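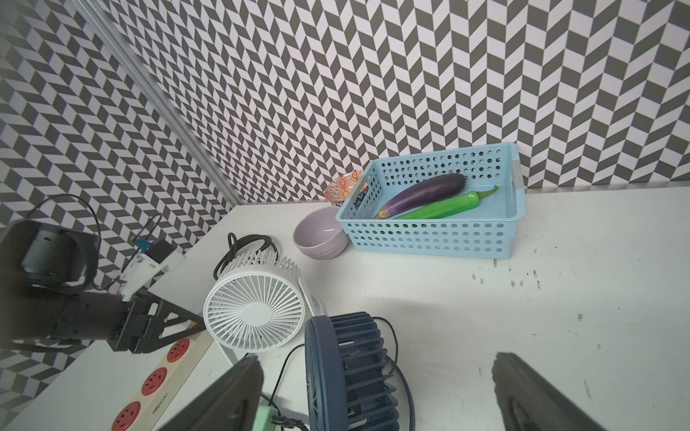
Wrist camera policy does great on the tidy table and falls apart when the background changes. Is it the wall?

posted by patchbay_lou

Hi all, long time reader, first real post, sorry for the length.

I've been trying to reproduce one of those imitation learning results where you record a bunch of demonstrations by hand, train a policy on the camera views, and then let the arms do the task alone. Two arms, a small camera on each wrist, plain table, patterned walls on the back and left. The task I care about is pick up the eggplant from the blue basket and put it in a bowl. I also have some cluttered setups with a couple of desk fans, cables and a power strip on the table, so the policy doesn't get too used to everything being neat.

I recorded 39 demos. Training looked lovely, loss went down, I was already drafting my victory post on the Prikton board in my head. And on the table as recorded it does work most of the time! Then I hung a plain gray sheet over the herringbone wall to cut the glare in the afternoon, and the same policy went and hovered next to the basket like it had forgotten why it came. Took the sheet down, it picked up the eggplant again. Put it back up, hover.

So my guess is that it learned the wall. Like it's using all those black and white shapes to work out where the hand is, and the basket is just decoration. Does that make sense or am I telling myself a story? And if it does, how would I show it properly? I don't want to write "it seemed confused" in my notes. I'm using the Bimix training code with the default settings, only the wrist views, no overhead camera.

Also, side question, would it be easier to just leave the wall alone forever? I rent this room until September so technically I could.

halfturn

Not a story, this is a really common thing and your wall is pretty much the ideal bait for it. High contrast, sharp edges, sits still in every single demo. Your basket is pale blue on a white table. If I were a lazy neural net I'd look at the wall too.

I had the same fight last year with a checkered floor, so let me tell you what I did to get from "I think" to something I could put in a report.

First, check that your joint readings are going into the policy the way you believe they are. Mine were being zeroed by a normalization bug, so of course the thing leaned on the background, it had no other way to know where its own hand was. It took me an embarrassing number of evenings to find that. Print the actual values that reach the network, don't trust the config file.

Second, do the sheet test again but as a real test. You want four conditions: wall as is, wall covered, wall as is with the basket shifted, wall covered with the basket shifted. The shifted ones matter because they pull apart two different failures. If it can't find the basket after you move it, even with the normal wall, then it may have just memorized a path through the air and isn't using the camera for much of anything. If it finds the moved basket fine with the wall showing and loses it with the wall covered, your wall theory looks a lot better. Write down the start pose, use the same one every time, and mix up the order of the conditions. I ran all my bad ones in the evening once and ended up measuring my desk lamp.

And decide what counts as a success before you start! Is touching the eggplant a success? Is lifting it? What if it comes up with the green chili instead? I kept moving my own goalposts until I wrote them on a card.

Third, and this one is quick, take your recorded frames, paint over the wall region, feed them through the policy and compare the predicted actions with the unpainted ones. Then do the same but paint over the basket. If hiding the basket barely changes the prediction and hiding the wall changes it a lot, you've got a picture worth showing people. Don't use flat black for the paint, though. Black rectangles are weird enough by themselves to throw the network off. I used a blurred copy of the table color and the results calmed down a lot.

The caveat is that painted frames aren't the real table, so I wouldn't claim too much from them alone. Use them next to the sheet test.

For the fix, random crops and color jitter helped me a bit, and recording with different backdrops helped much more. You don't need fancy ones. I swapped between 4 cheap bits of fabric, one per recording session, and re-recorded about half of my demos. Hover problem mostly gone. It did get slightly worse on the original floor, which annoyed me, but I could live with it.

On just leaving the wall alone: sure, if all you want is a working demo. If you want to say the policy picks up eggplants, I'd take it down at least sometimes.

mags_in_the_lab

just use an overhead camera. wrist only is asking for trouble

tin_whistle

I'd go along with most of what halfturn wrote, but I disagree a little with the overhead camera comment. I added one to my setup (Restex mount, clamps to the frame, fine once you tighten it twice) and the policy simply switched from leaning on one background to leaning on another. It looked fixed for a whole week until I moved the table.

Something I'd look at before re-recording anything is the clutter. You mention fans and cables on the table in some setups. Are they in the same places in every one of those demos? Because then they're landmarks too, same as the wall. A fan sitting right under the gripper takes up a big piece of the wrist view, and if it's always in the same spot the policy can steer by it quite happily. I went through my own demos and found I had moved the target object every time like a good student and never once touched the clutter.

So when you do the sheet test, add a run where the fans trade places and everything else stays put. Unplug them before you shuffle them, the cables like to catch on the fingers.

Also keep the failed runs! I deleted mine for months. Now I save the wrist video from both arms for every trial, and I sit with tea and watch where the hand is pointing when it stalls. In my case it nearly always stalled just as the object slid out of view, and that sent me off to change the camera angle by a few degrees, which did more than any of the augmentation. May not be your problem at all but it costs you an hour to check.

There's a long thread on the Bhuiyan forum comparing crop sizes for wrist views if you end up going that way. Bring snacks, it goes off topic in the middle and comes back.

Last updated: September

Related posts
Gripper closes too early on soft vegetables
How many demos before you stop recording?
Bimix: resuming training after a crash
Two wrist cameras, one USB hub, dropped frames
Does changing the table color count as a new environment?

Contact the moderators | Copyright belongs to the individual posters | Back to top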